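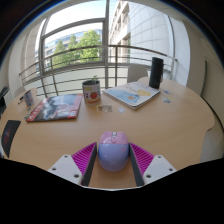

Pierina, your note about moving Nakia over from her pediatrician to a grown-up doctor brought it all back to me, because we went through the same thing with my son and I remember feeling as if I'd been handed somebody else's homework. Please don't panic! Most of it is forms, and most of the forms can be done sitting down with coffee. You will be in the patient portal for a good long while, so do it at a real table and use a proper mouse, something small and easy on the hand like that pink and periwinkle one with the little scroll wheel, instead of poking at your phone. I tried it on my phone the first time and lost everything I'd typed on the family history page (twice, I'm sorry to say, and I was not gracious about it).

Let me put your message in, for those who get the list in pieces, and then I'll go through it.

Pierina Sartori wrote:

> Hello everyone. My daughter Nakia is aging out of her pediatrician's
> office and they have given us a packet and a handshake, more or less.
> She has asthma, mostly quiet, and a penicillin allergy from when she
> was tiny. The new office wants "complete records" and the old office
> wants to know which records. Do I really need all of it? And who signs
> now that she's eighteen, me or her?
>
> Also, do we need to worry about her inhaler running out in between?
> She has two left and nobody at either desk seems sure who refills it.
>
> Thank you, and sorry for the long list,
> Pierina

Not a long list at all. First, the signing. Nakia signs. Once they turn eighteen the records are theirs, and the old office will most likely want her name on the release even if you've been the one filling out the clipboard since she was in diapers. If she's happy for you to keep making calls, ask each office for its own permission form with your name on it. One form for one office does nothing at the other, and I found that out while standing at the counter.

As for "complete records," when we asked for everything we got a stack that ran up to 60 pages, and the new doctor was very sweet about it but she plainly wasn't going to read about every ear infection. What she wanted was the shot record, the growth and visit summary from the last few years, the asthma action plan, and anything written down about the allergy. I'd ask for those by name. Keep the big stack at home in a folder if you like having it, I certainly do.

Do bring up the penicillin. Plenty of people carry that label from babyhood and have no idea what the reaction was, and the new doctor may want to talk about having it looked at again. That's for her and Nakia to decide together, but it helps if you can remember whether it was a rash or something worse, and how old she was.

On the inhaler, I'd call the old office this week and ask them straight out whether they will cover refills until the first adult visit. Ours said yes and put a note in the chart. Our new office was booking eight weeks out, so we were very glad of it.

I'm also pasting in the bit from the parents' newsletter, as some of you newer folks won't have seen it.

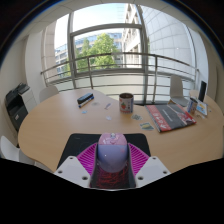
VELLWOOD, April

The evening talk on moving to adult care is on again in the downstairs meeting room, starting at 6:30. Rosalba Cirillo will go over release forms and insurance cards, and Nazar Dovhaniuk will stay afterward for families who have an asthma or diabetes plan to carry over. Teens are very welcome and are encouraged to ask their own questions. There are 40 chairs, so please reply if you mean to come. Bring the insurance card, front and back, and a list of current medicines with the doses written out. 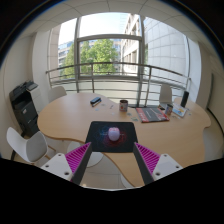 Pale pink mouse on its black pad, meeting table.

Nazar is a patient man and will go through an action plan line by line with you, so do stay for that part if you can. And let Nakia do the talking, even if it makes you itch! My son mumbled his way through the first appointment while I sat on my hands, and by the second one he was asking about side effects all on his own.

One more thing before I let you go. Have her put the new office's number in her own phone, along with the pharmacy's. Write back and tell us what the old office says about the refills, would you? I'd like to know if they're all as easy about it as ours was.

Warmly,
Eirini Xenos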